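Illow, Mar 23, 2022

Doors at ten, they said. I got there late, parked in the wrong lot, walked twice past the unit because the sign says Truveo on one side and nothing on the other. Inside: coffee in a steel urn, coats over chairs, a line for name stickers. Mine came out as "Press (Local)." Fine.

The open day is a yearly thing for the shop, or was until it stopped for a while. Last one was in October and mostly over video. So people were glad to be in a room. Lots of handshaking. Lots of folks from Masthorpe, over the hill, where two packing plants are trying to decide whether to buy arms or hire for the late shift. They're the audience. They ask about money first and everything else after.

Benedita Barreto runs the demo side. She talks fast and I write slow, so some of this is patched together from what I had in the margins.

## Pushing, no picking

The job for the morning was pushing. No fingers on the arm, no suction cup. Just a plain round-ended rod, and a board, and some toy blocks, and a typed line that tells the arm what to do. "Move the yellow heart to the left." That sort of thing. The arm has to work out which one's the heart, get the rod around to the correct side, and shove.

Sounds dumb. A toddler does it. Barreto says that's the idea, she likes tasks where everyone in the room already knows what right looks like.

"If I show you a weld, you nod," she told me. "You don't know if it's a good weld. If I show you a heart going the wrong way, you laugh at me."

People did laugh at her, a bit. First command of the day the arm went down on the wrong side of a block and sent it toward the front. She typed it again. Same thing. Third time it swung around and got it, and a man behind me from one of the plants clapped once, very loud, and then looked sorry about it.

What I hadn't thought about is how much a push can go wrong. You grip a thing, you have it. You push a thing and it turns. Star shapes are the worst, she says, because the rod slides into the notch between two points and then the whole block spins where you wanted it to slide. Cylinders, if they're standing, mostly behave. Triangles depend on the face you catch.

And once blocks are bunched up, you can't shift one without bothering its neighbors. So the arm sometimes has to make a mess to get at what you asked for. Barreto calls it "paying for the parking spot." No idea where that comes from.

The rod was down by the yellow heart when I finally got a place at the rail, with the stars and most of the rest packed together farther up the board.

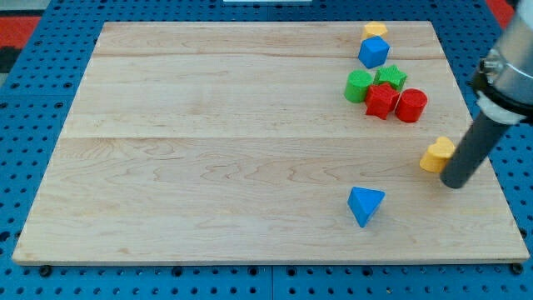 ## The guy who keeps the score

Heikki Riihimäki sat off to the side with a laptop and a cold pastry. He keeps the log. Every command gets a line: what was typed, how long it took, whether it counts. He was strict. A block that ended up close to the right place but not touching its neighbor, when the command said touching, got a no. Barreto argued one with him and lost.

By lunch: 58 commands typed, 42 marked good. He read it out flat, no spin on it. Someone asked if that was a good number. He said it was the number.

I liked him. He came over from Savolainen, a small outfit that built sorting lines, and he still talks about everything in terms of what happens when it jams. His view on the pushing work is pretty narrow and pretty clear:

- It's slow. A person would clear that board while the arm is thinking.
- It recovers, though. Block gets away, arm goes after it, no one has to hit reset.
- Plain words are the part that customers should care about. No program to rewrite when the order changes.

I asked which of those three he'd put on a poster. None, he said. He doesn't like posters.

## Questions from the floor

After lunch they opened up the keyboard. Anyone could type. This is were it got fun, and also where the line got long.

A woman from the Masthorpe side typed "put the stars together." They had already drifted apart by then and it did it, with a lot of small nudges, one star then the other, like somebody parking two cars with their knees. Big cheer. Her kid typed "make a face" and the arm wandered for a while and then stopped. Riihimäki logged it as a no. The kid wanted to know what he would of counted as a yes. Fair point, there was a short talk about eyes.

The plant people had the hard ones. What if the part is heavy. What if it's wet cardboard. What if the lights are bad, ours are bad. Barreto doesn't oversell, I'll give her that. Heavy, she said, different arm. Cardboard, come back next year. Lights, she'd want to see the building before saying anything.

Price she wouldn't do in front of a crowd. There was a sheet by the door, she said, and a list for people who wanted a call. I looked at the list on my way out: 26 names, a good few with plant email addresses next to them.

## If you're going

They're holding a second session next month, same room. Forty seats, and they do mean seats this time, standing at the rail was murder on the feet. Sign up at the front desk or by phone. Kids are okay with an adult. Use the lot behind the tire place, the one in front gets you towed.

Bring a command. Write it down before you come, because everybody freezes at the keyboard. I did. Had all morning to think of one and typed "push the green one," with two green ones on the board. It picked the cylinder. Riihimäki gave it a yes.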